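Gliding for people who cannot wait

I have been a member of the gliding club at Henside for three years now, which means I have spent something like a fortnight in the air and the rest of it holding a wingtip. People outside the sport imagine silence, larks, the odd thermal. They don't imagine the bus with no heater where the log is kept, or the long discussion about whose turn it is to drive the tractor.

February is when it bites. The field is clay, and from Christmas onwards it has the texture of a pudding that has given up. We can't launch off the bottom half at all, so the winch gets dragged up to the hedge, the cable run shrinks, and you come off the top at 900 feet with just enough time to fly a circuit and feel cheated. My logbook for the month shows 16 launches. The longest flight was nine minutes. I remember it fondly.

Most of what I did instead was talk about Grultport. If you haven't been, it's a ridge site on the coast, facing west, with a bungee launch and a sheep problem. When the wind is right you are thrown off the edge by eight of your friends running downhill, and you can stay up until your bladder settles the matter. When the wind is wrong you eat crisps in the car. Last spring we drove up for a week and got one afternoon. I was in the air for 36 minutes of it and then had to hand over the glider, smiling, to a man who kept it for two and a half hours.
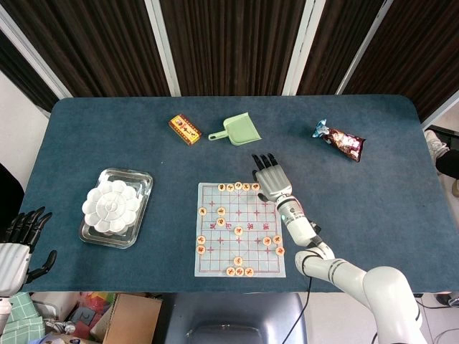
Skarphéðinn Hafstein

Anyway, the glider. Four of us have gone in together on a Hedegaard, a single-seater older than I am, with a very good trailer and a fairly good everything else. The seller told us it had "character in the stall". I've since found out what he meant. It drops the left wing without any of the usual hints, and then waits to see what you'll do about it. At 2,500 feet this is educational. I've added five knots to my approach speed and stopped humming on finals.

It also came with a Cistier variometer, the sort that beeps higher and faster when you're going up. In sinking air it produces a low groan, like a relative being asked to help with the washing up. I flew from Henside to the edge of the quarry and back with that noise in my ear the whole way. There is a volume knob. It comes off in your hand.

The annual inspection is next month and I've been told to expect a list. New straps, certainly. Possibly a new tailskid, depending on who you ask and whether they were the last one to land it (I was the last one to land it).

If the ground dries out we're going back up to Grultport after Easter. I have already put my name down for first launch.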